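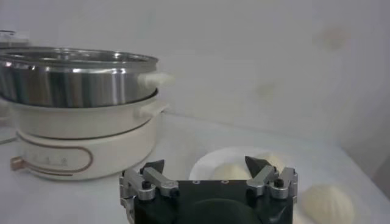

From: Munther Harb
To: kitchen-list
Date: Thursday, February 19, 2026
Subject: Re: [kitchen-list] steamer pot, buns going gummy, and what else to put in it

Quick one before I have to run, answers mixed in below. Sorry for the typos, typing with one thumb mostly.

> Hi all. We got one of those electric pots with the steel
> steamer tier that sits on top, secondhand, no booklet. Made
> frozen buns in it twice. Both times the bottoms came out
> gummy and the tops had wrinkled up like an old apple. Is it
> the pot or is it me?

Not you. Well, partly you. Mostly the lid. Steam collects on the inside of it and drips straight back down on the buns. Tie a thin dish towel around the lid, corners knotted up on top, well clear of the base. Fixed it for me the first try.

Wrinkled tops are usually from lifting the lid too fast. Turn the pot off, leave it shut a couple of minutes, then crack the lid a bit on the far side, then take it off. I used to whip it off right away and watch them all sink.

Gummy bottoms: paper squares. The Tolov ones are fine, or cut up any parchment. Don't set the buns bare on the metal. And don't move them to a cold plate and leave them sitting there, the underside sweats and you're back where you started. Rack for a minute first. Then plate.

> How much water do you put in? I've been filling it about
> halfway and it still seems to spit up into the tier.

Halfway is way too much. Two fingers deep in the bottom pot, that's it. It should boil hard without reaching the tier. For one round of buns you won't run dry. If you do a second round top it up from the kettle with hot water, cold water kills the steam and the buns just sit there getting damp.

> Is it OK to stack the tiers? I'd like to do buns for six
> people in one go.

Yes but swap them partway. Lower one cooks faster. And leave space, they grow more than you think, I had a whole tier come out as one big bun once. The kids were thrilled.

Somebody (Ofori?) asked off list about the pleated ones vs the plain smooth ones. Same dough at our house. The pleats just tell us which ones have filling in them. Give filled ones a few minutes longer, and if the filling was frozen longer again. Open one and check the middle before you feed anybody.

> Last thing, does anyone use theirs for anything besides
> buns? Trying to justify the counter space.

All the time. Tofu is the big one here. Buy a soft block, drain it, slide it onto a plate with a bit of a rim, into the tier, lid on. Ten minutes is plenty. Pour off the water that comes out of it (there will be a lot, dont skip this or your sauce turns to soup) then soy sauce, scallions, hot oil over the top.
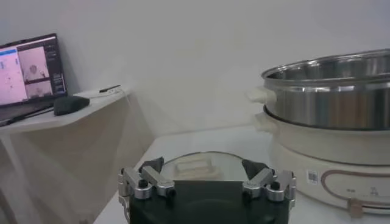

Get the block onto the plate in one move if you can. Soft tofu does not like being picked up twice. What I do is cut the film off, put the plate upside down on top of the tub, flip the whole thing, and then nick a corner of the tub with a knife so air gets in. Slides right out. If it breaks a little at the edges who cares, sauce covers it.

Check that your plate is OK for steam before you use it. I cracked a glass one going straight from the fridge. Now I let anything glass sit out a good while first, or I just use the Wumeo enamel one with the chipped rim, which is ugly but has survived everything.

Also use the bottom pot by itself! Take the tier off and it's a perfectly good hot pot. Broth, greens, mushrooms, the rest of the tofu in cubes. We do that on nights when no one wants to cook, put it in the middle of the table and everybody fishes out their own.

Cleaning, since I know it's coming. Vinegar and water, bring to a boil, let it cool, wipe. Takes the white scale off the steel. Keep the base away from the sink, damp cloth only, and unplug it first obviously.

The Osen pot I had before this one was smaller and the handles got hot, so I can't complain about the new one much. Takes up half the counter though.

Will type up the dough recipe when I'm back at a real keyboard. It's 363 grams flour, rest is in my notebook someplace. Somebody remind me this weekend or it wont happen.

Munther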